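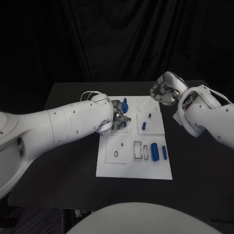 图1 两只白色机械臂隔着深色桌面相对,背景黑色幕布

欧洲红豆杉(Taxus baccata)半木质化插穗在两种基质中的生根情况
课程项目报告
作者:Rosalie Sutter、Benedikt Stöckli
指导:Meinrad Eder
地点:Harkov苗圃,后排冷棚

一、为什么做这个

苗圃那边每年要补绿篱苗,播种太慢,红豆杉种子有休眠,层积要拖很久,出苗还不齐。扦插快一些,而且能保持母株的株型。Eder老师给的题目本来是“绿篱树种无性繁殖比较”,范围太大,黄杨和女贞后来都砍掉了,只留红豆杉。

要回答的问题很简单:泥炭加珍珠岩和纯河沙,哪个生根多,根的样子有什么差别。顺带看一下插穗取的部位有没有影响(这部分做得不完整,见第五节)。

二、材料

母株:苗圃北侧老绿篱,品种不明,苗圃的人叫它“Flunov那排”,因为苗是早年从Flunov进的。雌雄都有,没有分开取,后来想起来应该分的。

插穗:共400根,每种基质200根。当年生枝,基部带一点木质化,带踵。下部针叶去掉,顶芽保留。取穗时间是August,上午,天阴。剪下来先放湿麻袋里,当天全部插完。

基质2种:
A 泥炭+珍珠岩,体积各半
B 洗过的河沙,中等粒径

生根粉用的苗圃现成的,罐子上标签磨掉了,有效成分应该是IBA,浓度没法确认。两组用的同一罐,所以组间比较应当还成立,但绝对生根率别拿去跟文献对。

安全:红豆杉除假种皮外全株有毒,种子也有毒。全程戴手套,剪下来的碎枝单独装袋,没有进堆肥,也没有放在羊能够到的地方(苗圃隔壁养羊)。

三、方法

插盘先浇透再插,用筷子打孔,深度到插穗的三分之一。插完压实,再浇一次细水。盖透明罩,外面加一层遮阳网。底部没有加温,冷棚里只有一条加热垫,给别人的茶花占着。

喷雾靠手工,早晚各一次。Roswitha Gruber帮忙浇了中间那段时间,她的记录写在棚门后的纸上,有几天看不清楚,水渍。浇水量没有量。这个是缺点。

通风:第三周以后每天中午把罩子掀开一会儿。B组干得快,罩子掀开的时间一样,但沙面发白就补水,所以两组实际水量是不一样的。

总时长14周。中途没有拔出来检查,只轻轻提一下感觉有没有阻力。到期全部起出,冲洗,记录录三项:有没有根、只有愈伤组织、坏死。根的粗细和分枝只作文字描述。

判断标准:看得见的根,哪怕只有一条,算生根。只有鼓起来的愈伤不算。

四、结果

两组合计生根265根。

A组(泥炭+珍珠岩):插200,生根148
B组(河沙):插200,生根117

A组生根率74%,B组58.5%。剩下的大部分是有愈伤没根的,针叶还绿,再放一个冬天可能还会出。坏死的多数在B组靠门那一侧,那边漏风,白天又晒得到。

根的形态差别比较明显。A组的根分枝多,细,带土,冲洗时容易断。B组的根粗一点,直,分枝少,颜色浅,起出来很干净,但脆,掰一下就断。移栽的时候哪种好,本次没有数据,苗圃的人说沙里出来的苗上盆后要缓比较久。

愈伤:A组有的插穗基部愈伤很大一坨,反而没根,剖开看了几根,里面是实的。原因不清楚。Eder老师的意见是生根粉蘸多了。有可能,前面几盘是Benedikt蘸的,他蘸得比较厚,后面换成我,抖掉多余的粉再插。盘号没有记操作人,所以没法验证。

霉:A组罩子内侧第五周出现灰霉,落叶上先有,捡掉落叶、多通风之后没有再扩开。B组基本没见到。

五、没做完的 / 有问题的

1 取穗部位。原计划分顶枝和侧枝,标签用的是防水笔,结果不防水。四周以后一半看不出字。这部分数据作废。下次用铅笔写在塑料签上。

2 侧枝扦插的苗据说会保持斜着长的习性,做绿篱影响不大,做单株就难看。我们的苗太小,看不出来,要等。

3 位置效应。两组没有随机摆放,A组靠里,B组靠门。上面说的坏死偏多,有一部分肯定是位置造成的,基质本身占多少说不准。所以A比B好这个结论要打折扣。这是整个项目最大的漏洞,开始就应该交错摆的。

4 温度记录只有前半段,后来温度计电池没电,发现得晚。

5 没有不蘸粉的对照。插穗不够,绿篱那边不让再剪了。

6 雌雄株没分,见第二节。

六、讨论

红豆杉本来就是生根慢的,14周算短,苗圃惯例是插下去就放到来年春天再动。我们受学期限制,只能提前起。因此两组的数字都偏低,尤其是只有愈伤的那批,如果不起出来,现在可能已经在在出根了。

沙子的好处是便宜,干净,霉少,可以洗了再用。坏处是保水差,没有自动喷雾的话人要盯着。泥炭那边反过来,管理松一点也能活,但泥炭本身的来源有争议,苗圃也想减量。Eder老师建议下一届试椰糠或者树皮细料,或者沙里掺一点,我们同意。

如果只看这次条件(手工浇水、冷棚、无底温),用A。有喷雾设备的话沙子值得再试一次,摆放一定要随机。

七、后续安排

生根的苗已经全部上盆,小方盆,放在冷棚内侧过冬,由苗圃接手。有愈伤没根的重新插回沙里,不再分组,只看还能出多少。坏死的按有毒废弃物装袋处理了。

来年春天计划做一次成活统计,Benedikt负责,表格模板已经放在课程共享文件夹里,文件名写的是“黄杨”,没改,打开是对的。

附:分工
Rosalie Sutter:取穗,扦插(后半),起苗记录,写报告
Benedikt Stöckli:扦插(前半),基质配制,通风,上盆
Roswitha Gruber:中期浇水

各盘原始记录见附表,手写扫描,第三页方向反了。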